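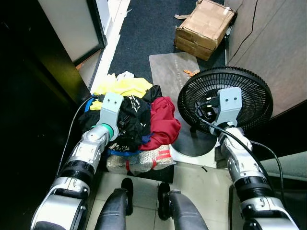
Figure 4. Two grippers, one on a heap of clothes and one holding a black electric fan.

4.2 Crew time and the case for smaller stations

The argument for replacing one large government station with several smaller private ones rests heavily on crew time. If a small station can give its customers more hours of research per person, the higher price of each seat matters less, and the loss of lab space can be partly made up. The Holub proposal makes this claim in its strongest form. We looked at where the claim comes from and found less under it than its frequent repetition would suggest.

The Holub planning documents assume six people on board at a time. They treat each working day as a fixed block of hours, take off exercise, meals and sleep, and then split the rest between research and what they call overhead. Overhead covers repairs, cleaning, inventory, unpacking, trash, public events and calls with the ground. The documents give one overhead number for the whole life of the station. They give no range, and they do not say whether the number stands for a new station, a mature one or an aging one.

This is a serious gap. A new outpost has crews who are still finding places for things and ground teams who are still writing procedures. An old one has worn pumps and leaking seals. There may be a calm stretch between the two, but a budget that takes the calm stretch as its baseline will be wrong at both ends. The proposal's defenders answer that better design will flatten the curve. Perhaps it will. The same was expected of earlier vehicles, and we would want to see the reasoning before giving it credit a second time.

The overhead number can be traced back through two citations to the Gascombe model, a spreadsheet tool built by Vomwood for an earlier and quite different study. Gascombe was meant to compare cargo schedules. It estimates how long crews need to unload and stow supplies, and it does this reasonably well for the cases it was tuned on. Its treatment of all other chores is a single multiplier, typed in by hand. We asked Vomwood how the multiplier was chosen and were told that it reflected engineering judgment at the time. We have no reason to doubt that, but judgment about cargo is a thin basis for a claim about research output.

Rathore reached a similar view from another direction. Working from the Nudum archive of daily activity logs, Sarita Rathore sorted planned tasks by type and compared planned time with time taken. Her sample covered 178 crew days on analog missions run on the ground. Scheduled research ran close to plan. Housekeeping did not, and the overruns were worst for jobs with vague end points, such as tidying a work area, sorting used clothing or finding an item whose recorded location was out of date. Crews often absorbed the extra time in the evening, where it did not show up as a loss to research.

We find her account convincing as far as it goes, with two reservations. Analog crews live in normal gravity, and they know they will be home soon. Both facts could push the result either way. In orbit, loose items drift and stowage is harder, but astronauts also train longer and receive more help from the ground. The second reservation is about the logs. Nudum entries were filled in by the crews themselves, mostly at the end of the day, and people who write up their hours after dinner tend to write what the schedule said. If anything, that would hide overruns, so the true gap may be larger than she reports. We would not lean on this point.

Holub's supporters often quote a different number from the same archive: 93 percent of research tasks were marked complete. This is sometimes presented as proof that chores do not crowd out science. It shows no such thing. A task could be marked complete when it had been shortened, moved to another day or handed to someone else. Tasks dropped from the plan before the morning meeting were never counted at all. The number tells us that crews finished most of what was still on the list, and a schedule can always be trimmed until that is true.

There is a further problem with the way savings are added up. The Holub documents claim less overhead from simpler life support, less from fewer visiting vehicles and less again from moving inventory work to ground staff. Each item might be fair alone. Together they overlap, because a good part of inventory work exists only when a visiting vehicle arrives. When we removed the double counting, the advantage over the current station shrank a good deal. We have not put a precise value on what remains - the inputs do not support one - but it is too small to carry the argument about seat price by itself.

None of this means that small stations are a bad idea. They may be cheaper to build, quicker to change and easier to shut down when their work is done. Those are separate arguments and should be judged separately. Our complaint is with a number that began as a placeholder in a cargo tool and has since been used, in hearings and in investor material alike, as though someone had measured it.

A useful test would not be costly. Any operator planning a station could publish hour-by-hour activity records from its first six months of crewed flight, with research, repair and housekeeping recorded by someone other than the person doing the work. Canceled tasks would have to stay in the record. We raised this with several firms and got polite interest, along with concern that raw logs could be misread by competitors. The concern is understandable. It also leaves public buyers in the position of paying for research hours on the seller's word, and the contract language we have seen so far does little to change that. Section 4.3 looks at how those contracts define a delivered hour.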